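Gray rings and scratches on a wood tabletop from metal bins, can it be saved?

Home & Garden > Furniture care
Posted Dec 16, 2023

ploltalby_owner

I have a Ploltalby work table with a solid wood top, light in color, bought in August for $469. The label underneath says solid birch with an oil finish. I use it in the utility room for sorting hardware, potting a few plants and folding things when the machine is done. I keep metal bins on it and they get moved around a lot.

The top now has two problems. There are gray to nearly black marks in the shape of the bin bottoms, mostly at the corners. There are also fine scratches going in every direction, and a few deeper ones that I can catch with a fingernail. Water has definitely gotten under the bins more than once from the plant side of things, and one time a bin sat overnight in a puddle before I found it.

What I have tried so far:

Dish soap and warm water. It took off the surface dirt and left the marks exactly as they were.

A kitchen scrubbing sponge, green side. It made a dull patch as big as my hand and I stopped.

A paste of baking soda and water, left on and wiped off. The mark may have gotten slightly darker. I am not certain of that.

I have a can of Stilis table oil, 500 ml, that the store sold me with the table and I haven't opened it. Should I just oil over everything, or do the marks have to come out first? I have a small palm sander but I have only used it on a fence. The top is an inch thick, so I assume there's enough wood to work with.

I'd also like to know how to keep it from happening again without giving up the bins. A new top from Ploltalby costs more than I want to pay.

3 replies

grainline13

Don't oil over it. Oil makes the wood a shade darker and the marks will be locked in under it. They have to come out first.

The gray and black color is an iron stain. Bare steel, or steel where the coating has worn off at the corners, gets wet and a little iron moves into the wood. It reacts with the tannins in there and goes dark. Birch doesn't have as much tannin as oak, so yours is probably milder than it would be on an oak top. Baking soda won't lift that kind of stain and can darken some woods on its own, so leave that out from now on.

What works is oxalic acid. It's sold as wood bleach, in powder form, in the paint aisle at most hardware stores. Check the label, because there are other products also called wood bleach that are a two-part peroxide type, and those take the natural color out of the wood. You want the one that lists oxalic acid.

The order I would do it in:

Take everything off the table and clean it with mild soap. Let it dry overnight.

Sand the whole top lightly with 120 grit, going with the grain. The acid can't get through the oil finish, so the finish has to come off at least where the stains are. I'd do the entire top. Spot treatment leaves pale patches that are about as annoying as the stain was.

Vacuum it and wipe it down.

Mix the powder with hot water in a plastic container, following the amounts on the package. Wear gloves and eye protection. Don't breathe the powder and don't let kids or pets near it.

Brush it over the full surface so it stays evenly wet. Leave it 30 minutes and look at it. The marks should be fading. If they are still dark, brush on more.

Rinse with clean water and a rag, several times, changing the water. Leftover acid dries into small white crystals, and if you sand those later the dust is rough on your nose and lungs. Rinse more than you think you need to.

Let it dry for two full days. The grain will feel fuzzy. Sand with 150 and then 180 by hand, wearing a dust mask. Then oil.

With the palm sander, keep it moving and don't lean on it. Go with the grain on the final hand pass so the little swirl marks don't show up when the oil goes on. They are very hard to see on dry wood and very easy to see on oiled wood. Wiping the top with a damp rag before you oil will show you the ones you missed.

The deep scratches you can catch with a nail are a separate thing. If the wood fibers are only pressed down and not cut, a damp cloth and a hot iron will raise them quite a bit. Put the cloth over the dent, touch the iron to it for a few seconds, lift, look, repeat. Do it after the bleach step and before the final sanding. If the fibers are cut, you either sand down to the bottom of the scratch or live with it. On a work table I'd live with it.

For the oil, put on a thin coat, wait as long as the can says, and wipe off everything that hasn't soaked in. People get in trouble by leaving it thick, and then it stays sticky for weeks. Two coats the first time, a third if the surface looks patchy. Lay the oily rags out flat outdoors to dry before you throw them away. Bunched-up rags can heat up and catch fire.

As for the bins, the material of the bottom edge matters more than the weight of what is in it. A folded sheet metal edge will mark a soft finish even when the bin is empty.

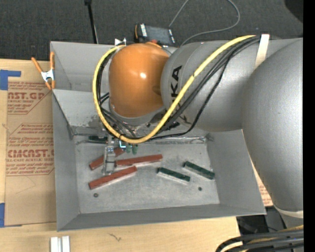 Do felt pads work under metal bins on an oiled wood top?

Felt is fine for scratches as long as the table stays dry. It soaks up water and holds it against the wood, so near plants or a sink use rubber or cork feet instead, and lift the bins now and then so the spot underneath can air out.

One warning on rubber. Some black rubber leaves its own brown mark on oil finishes after a few months. Clear silicone bumpers have been all right for me, although the cheap ones slide off their glue when it gets warm. I put mine on with a dab of silicone sealant and they have stayed.

arport_basement

I had the same thing on a bench in my shop in Arport and I just sanded it. 80 grit then 120. Stain was gone in one afternoon, no chemicals. If it's an inch thick you have plenty.

Then I put a sheet of clear vinyl over the top and forgot about it. Looks ok.

grainline13

Sanding alone can work if the stain is shallow. The place where a bin sat overnight in water will probably be deeper than the rest, and if you chase one spot with 80 grit you end up with a dip you can feel with your hand. The vinyl worries me a little too. Anything that gets under it stays there, and water does get under it.

arport_basement

Fair. Mine doesn't get wet.

sibiya_trays

I sort parts at home and have gone through most of the options for what goes between the bins and the table, so I will stick to that part of it.

Cork shelf liner is cheap and grips well. It crumbles at the edges after a year or so and you will be sweeping up bits. It also stains, but the stain stays in the cork, and that's the idea.

Ribbed rubber mat, the kind sold for toolboxes, lasts a long time. Test a scrap in a corner for a month first for the reason given above about rubber leaving marks.

A plastic boot tray is what I ended up with. I use Sibiya trays, 13 inches deep, two side by side. The bins sit inside, the water stays inside, and I tip it out in the sink. It doesn't look like much but the wood under it is the same color as the rest. The only trouble was grit getting under the trays and scratching when I slid them. Wipe under them when you clean and lift them when you move them.

Cutting board scraps under each corner also work if you only have one or two bins and they don't move.

Also look at the bottoms of the bins themselves. If there is rust, take it off with steel wool somewhere away from the table, wipe the bin clean, and paint the bottom edge with a rust-blocking spray paint. Give it several days to harden before you set it on an oiled surface or it will stick. Do not use steel wool on the table itself. Tiny pieces break off in the grain, and the next time it gets damp you'll have small black dots everywhere.

ploltalby_owner

Thank you, this is very useful. I found oxalic acid at the hardware store and will wait until after the holidays so the table can sit for two days without anyone putting things on it. Going with trays on the plant end and silicone bumpers on the rest.

One follow-up. The edges and the underside have the original finish and no stains. Do I need to strip those as well?

grainline13

Leave the underside alone. For the edges, a light sanding with 180 by hand so the new oil takes evenly, and be careful not to round over the corners. Wipe up any acid that runs down the sides while you work. The 500 ml can should be plenty for a top of that kind with two coats, and you'll have some left for touch-ups. Close the lid tight, it skins over.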